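Grumex wants $400 a year for Sarnus, its practice package for small shops thinking about a robot arm. You get a simulator, 40 ready-made tasks and a promise that whatever the arm learns on screen will carry over to your bench. I spent part of December with it, and I would hold on to the money.

The tasks are tidy to a fault. Colored blocks, flat surfaces, even light. My shop has oily parts, bent trays and a window that throws glare until noon. Sarnus has a setting called "clutter," and as far as I could tell it means more blocks.
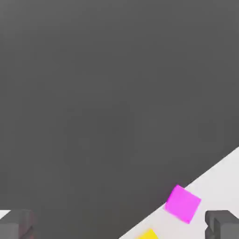

The gripper view in Sarnus, with a magenta cube on the line between gray and white.

Is that a hard pick? Maybe for the software. But a cube with no scratches tells me very little about a casting that weighs more at one end. The sales sheet brags about 200 practice runs an hour and says nothing about a single real part.

Birurus, the cheaper rival, looks worse and lets you load your own shapes on the basic plan. With Sarnus you pay extra for that. I asked Grumex for one customer who had gone from simulator to shop floor. The answer took 7 days and was a link to the brochure.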